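存档点之间:一款慢节奏铁路游戏和它的云端玩家

最后更新:九月

《Nillus》的开场没有动画。玩家打开游戏,看到一张空白的线路图、一座没有名字的车站和一台停在侧线上的柴油机车。左下角有一行小字,提示按住鼠标右键可以转动视角。除此之外什么都不教。

这款游戏由 Durkel 工作室开发,在电脑上发售已有两年。它没有战斗,也没有对手,玩家要做的是在一片山区里修铁路、排时刻表、让列车按时到站。地图上一共有69座车站,全部接通需要很长时间。工作室给出的说法是,按正常速度玩,第一条完整的跨山线路要到第二个游戏年才能通车。

这样的游戏原本不太像是为云端准备的。云游戏平台的首页上,常年摆着的是射击、赛车和开放世界大作,卖点是不用买高端显卡也能开到最高画质。《Nillus》对显卡的要求并不高,十年前的台式机也能带得动前几个小时。问题出在后面。当线路图上同时跑着700列车时,每一列都要计算调度、载客和晚点,处理器的负担会突然变重,很多玩家的存档就停在这个阶段。

Farnel 是一家规模不大的云游戏服务商,去年把《Nillus》加进了片库。他们的服务按月收费,玩家需要自己拥有游戏,服务商只提供远程的机器。上线时没有做专门的宣传,只在月度更新列表的倒数几行里提了一句。几个月后,这款游戏成了平台上平均单次游玩时间最长的作品之一。

原因不难理解。铁路模拟的玩家习惯把游戏开着,让列车自己跑,过一阵子回来看一眼哪里堵了。放在本地电脑上,这意味着风扇要响一整晚。放到云端,画面可以在客厅的旧笔记本上打开,也可以在平板上打开,计算由别处的机器来做。论坛上有人贴出自己的用法:早上七点半出门前调整一次时刻表,中午在办公室看一次货运,晚上回家再修新线。

不过云端也有它的限制。Farnel 的普通套餐单次连线不能超过四小时,到时间会自动断开,重新排队。游戏每隔十五分钟自动存档一次,断线时最多会丢掉十五分钟的进度。对于射击游戏,这点进度不算什么。对于正在调试一个复杂道岔的人,十五分钟可能意味着三十几个信号机要重新摆放。Durkel 后来在一次更新里加入了断线前强制存档的功能,收到平台的断开信号后,游戏会先暂停,再写入存档。这个功能在本地版里看不到,菜单里也没有开关。 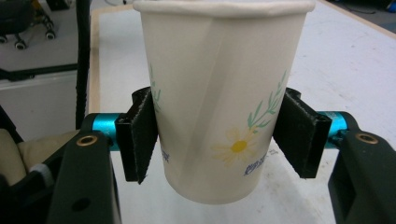
用云端玩《Nillus》,原来本地的存档还能接着用吗?

能接着用的是一点四版之后的存档,更早的存档要先在本地打开一次,另存之后才会同步到云端,装过模组的存档则要先把模组卸掉。

模组是另一件麻烦事。铁路游戏的玩家群体向来依赖模组,《Nillus》也不例外。社区目前提供的模组里,最受欢迎的一类是车辆外观,其次是信号系统和地形。其中以信号系统的模组对游戏影响最大,它会替换掉原有的闭塞逻辑,让两列车可以用更短的间隔通过同一段线路。装了它之后,原来只能跑六对车的单线可以跑九对。

Farnel 目前不支持玩家自行上传文件。云端的机器每次断开之后都会重置,只保留存档目录。平台列出了一批经过检查的模组,玩家可以在启动前勾选,但数量有限,更新也比社区慢。信号系统的那个模组至今没有进入名单。习惯了它的玩家只能两边分开玩:本地一份用模组的存档,云端一份原版的存档。

有些人因此放弃了云端,也有些人借这个机会重新玩了一遍原版。论坛里一个长帖记录了这样一份存档,作者从零开始,不用任何模组,目标是把所有车站接通,并且全年准点率不低于九成。帖子更新到现在,游戏内的日期已经走到第3544天,还剩北部的几座小站没有接上。作者每隔一段时间会贴一张时刻表,下面的回复多半是在讨论某个交会站应该多留一分钟还是少留一分钟。

北部那几座小站属于一个叫 Bednárik 的山谷。它是去年冬天随扩展内容加入的新区域,也是整张地图上坡度最大的地方。谷底和谷口的高差很大,直接修线的话,普通货运机车拉不动满载的煤车。玩家常用的办法有三种:绕山修展线,在坡底加挂补机,或者把货物拆成几趟小列车。展线最省运营费用,造价也最高,而且会占掉谷底本来就不多的平地。补机最灵活,但需要在坡顶留出折返线,机车解挂之后要有地方掉头。

扩展内容发售时评价不一。喜欢的人认为它终于让后期有了难度,不喜欢的人觉得地形太苛刻,前面积累的经验几乎用不上。Durkel 在第一次补丁里把山谷中段的坡度略微调低,又给货运机车增加了撒砂功能,雨天打滑的概率下降了一些。第二次补丁改的是雪。原先大雪会让整条线停运,现在玩家可以购买除雪车,提前排进时刻表里。

在云端玩这片区域有一个不太明显的好处。山谷的地形精度比其他地方高,修桥和挖隧道时,游戏要反复重算周围的土方,本地的老机器常常会卡住几秒钟。云端机器的处理器较新,拖动桥墩时基本上没有停顿。缺点是画面经过压缩,远处山坡上的等高线会糊成一片,需要把视角拉近才能看清。把显示选项里的等高线从细线改成粗线,情况会好一些。

操作延迟对这款游戏的影响很小。铺轨时鼠标会有轻微的滞后,刚开始不太习惯,过十几分钟就感觉不到了。比较容易出错的是快捷键。浏览器版的客户端会占用几个组合键,其中一个正好是游戏里的撤销。误按之后页面会弹出关闭提示,如果顺手点了确认,连线就断了。用独立客户端没有这个问题,用浏览器的话,建议先到设置里把撤销改到别的键上。

费用方面,偶尔玩一玩的人用不着升级套餐。免费档每次可以连一小时,修一段支线足够。晚上八点到十一点排队的人多,等二十分钟是常事,早上基本不用等。如果打算让列车长时间自己运行,普通套餐的四小时更合适。最高一档可以连续八小时,画质也更高,但对一款大部分时间都在看线路图的游戏来说,差别有限。

Durkel 正在做的下一次更新以客运为主。按照已经公布的内容,乘客会记住晚点,某条线连续几周不准时,客流就会转到公路上去,恢复起来很慢。车站也会分出等级,小站可以设成招呼站,没有人上下车时列车直接通过。测试版会先在本地推出,云端要等正式版。

更新之后旧存档可以继续使用,但时刻表里的停站时间会按新规则重新计算一遍。线路比较密的玩家最好在更新前另存一份。工作室提醒,重新计算时游戏会停在载入画面,车越多时间越长,这段时间不要强行退出。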